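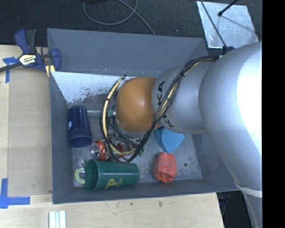
Fig. 1. Gray bin on a pale wooden tabletop, scuffed floor, one slanting panel inside.

Home | Syllabus | Handouts | Readings | Contact

Storage and Stock, Handout 7: Where Does the Stuff Sit?
Hefin Prothero
August 2019

OK, so last session we ran out of time in the middle of the Rarden bakery problem, and I promised I'd write up the rest. I'm going to go a bit further than I did on the board (sorry, you know how I get about flour).

Quick reminder of where we were. Rarden buys flour in sacks, 300 at a time, and uses them up at a steady pace. The owner wants to know when to reorder. Most of you jumped straight to "when it gets low," and that's fine as a gut feeling, but low compared to what? You need two things: how fast you use it, and how long the next truck takes to show up. Multiply those and you've got your reorder point. If Rarden goes through 19 sacks a day and the mill takes seven days, that's 133 sacks. When the count hits 133, you pick up the phone!

Now the part I didn't get to. What if the mill is late? Baptista, the second case in your packet, got burned by this. They ran their paint shop with no cushion at all, and one slow delivery left them telling customers to come back next week. So we add safety stock, a little extra that just sits there. I like to think of it as rent you pay for sleeping well. How much extra depends on how jumpy your supplier is, and we'll do the math on that next time, so please bring the table from Handout 6.

A word about shelf space, which the textbook skips. I once spent a summer in the stockroom at Narnura, a mail-order place in Pestulbridge, and they had 367 different items and a reorder card for every single one. Lovely cards. But the fast sellers were way in the back and the slow stuff was right by the door, so we walked miles every shift. We moved things around one August and my feet still thank me. Put what you touch most where you can reach it, keep one item to a bin, and put the label on the side you walk up to.

For next time, read the Baptista case all the way through, including the delivery log at the end. Then work out the reorder point for their white primer two ways, first with no cushion and then with three extra days of stock. Show your steps, even the messy ones. If your two answers come out the same, go back and check the units (somebody mixes up cans and cases every year, and one year it was me).

Office hours are the same as always, and the stapler is on the front desk.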